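Automation and Everyday Work
Unit 7 handout: Can a machine tidy a table yet?

Read before the seminar. Bring a pen and a list of the last few chores you did at home.

The question sounds childish and it is a fair one to put to anybody selling a household robot. Washing machines have been with us for generations. A machine that picks the clothes up off the floor, decides which of them are dirty and carries them to the drum has been promised for nearly as long. In this unit we look at what the promise rests on. My own view, which you are free to attack, is that the answer for most homes is still no, and that the evidence usually offered for yes is thinner than it looks.

1. What counts as doing a chore

Start with the word "can". A firm says its machine can fold towels. Ask which towels, how many in a row, who put them on the table, and who stepped in when one slid to the floor. A person who says "I can cook" means that you could leave them alone in a strange kitchen and get a dinner. A firm that says "it can cook" often means that a dinner has been made once with the machine in the room.

For this course, a machine does a chore if it meets both of these tests:

It finishes the whole job, including the dull parts at either end (fetching, clearing, putting back).
It does so in a place that was not got ready for it.

You may think the second test harsh. Shop floors are got ready for machines all the time, and we shall come to that. But a home where the owner must tidy up before the tidying robot can start has gained very little.

2. The trouble with ordinary rooms

Consider what sits on a table in a lived-in bedroom. Cords lie across each other. Jars stand up or have rolled over. Something see-through has been left in the middle, and see-through things are hard for cameras, which tend to pick up whatever is behind them. Cloth is worse again. A mug is the same shape whichever way you hold it, but a cloth bag changes every time it is touched, so a plan made before the grip may be wrong straight after it.
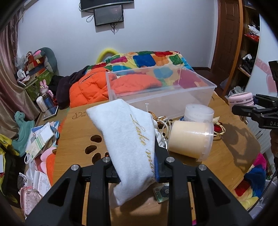 Fig. 1. Clearing a bedroom table: a folded cloth bag held in a two-fingered hand-held gripper, with a clear storage box, cords and jars still on the table.

Look at how much of the work in Fig. 1 is deciding. The white jar is upright and the peach candle container is on its side. Should the second be stood up, or put away? Do the cords belong together? Is the bag to go in the box, in the wardrobe or on the bed with the orange jacket? None of this can be read off the objects. The person who lives in a room knows the answers without thinking, and would probably give different ones next month.

Note also who is doing the seeing and judging when a gripper is held by hand. Work recorded this way is used to teach machines, and it may well teach them something useful about where to put the fingers. It shows that two fingers are enough to hold a folded bag. It does not show that a machine would have chosen the bag, or known when to let go. Students mix these claims up in essays every year, and so do newspapers.

3. Two cases from the trade

Gerkham sells a laundry-folding arm to small hotels. Its sales sheet gives a figure of 525 pieces a shift. Read the small print and you find that the pieces are flat towels of one size, fed in by a worker who shakes each one out first. The shaking out is the hard part. I have no quarrel with the arm, which seems to earn its keep, but the sheet calls it "hands-free laundry" and there are 2 hands at the front of it all day.

Ultis took the other road with its Brivum home helper, a wheeled machine meant to clear surfaces. The launch film is impressive until you watch it a second time with a notebook. The table has a plain top. The things on it stand well apart. Every one of them is stiff. There is no cord, no cloth and nothing clear. The film also cuts between pick-up and put-down, so we never see a single object make the full trip.

The hotel arm is the stronger case of the two, dull as it is, and you should ask yourselves why. Part of the answer is that the hotel could change the job to suit the machine. It bought towels of one size. Few families will do the same with their belongings.

4. The case against me

The fair reply is that grip has improved a great deal and that learning from many real, messy rooms is the sensible way to get further. A slow machine might also be fine if it worked while you were out. I accept the last point more readily than the first. Slow is no bother. Wrong is, when it means an hour spent looking for your keys.

For the seminar

Pick one chore from your list and write down every decision in it, however small. Mark those a stranger could make without asking you. Then find one film or sales page for a home or shop-floor robot and test it against section 1, noting each cut and each helper.

Optional: the Mrema worksheet on warehouse picking, in the course folder. Page 2 has the table we shall use next time.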